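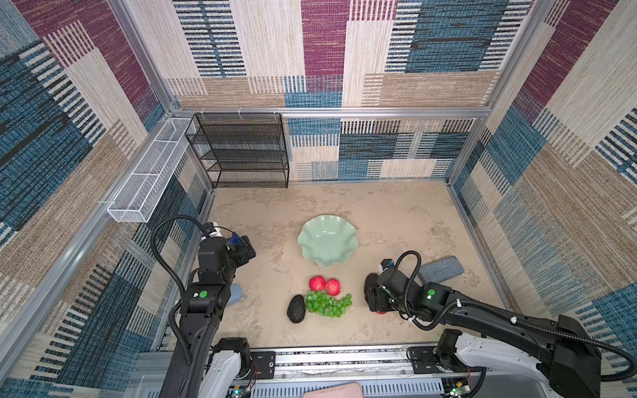
Does mixing in failed attempts help when you're training a two-arm policy by imitation?
It helps if the failures include the recovery, and it hurts if they just stop at the mistake.

jhair_s
That's the short version of what we got, anyway. We had 527 clean demos of putting fruit in a bowl, then added 609 messier ones where the operator fumbled and carried on. Same network, same training steps. The policy trained on both lots was miles better at trying again after a bad grasp!

Dayana Bedoya
Hang on, that's more than double the data. How do you know it isn't just the extra volume?

jhair_s
Fair. We did a run with 527 picked at random from the whole pile and it still beat the clean set, though by less. I'd have liked more seeds (we only did 2, I know, I know).

Brorum
Two seeds is nothing. I've had the same config swing wildly between seeds on grapes alone — they squash, they roll, the stalk catches on a finger. I wouldn't call this a result yet.

jhair_s
I'd call it a hint then. Grapes were our worst item as well, if that's any comfort.

Cristian Huamán
How are you marking where the mistake starts? We tried cutting the bad bit out and keeping only the recovery, and the arm got much less jumpy. With the fumble left in, ours learnt to fumble.

jhair_s
We left everything in, no marking at all. Might explain the dithering over the avocado.

Dayana Bedoya
I'd try Cristian's way before collecting any more. Trimming is dull but it's cheaper than another 609.

Brorum
Agreed on that. Still want five seeds.

jhair_s
Right, trimming first, five seeds each. I'll post the numbers in this thread once they've run.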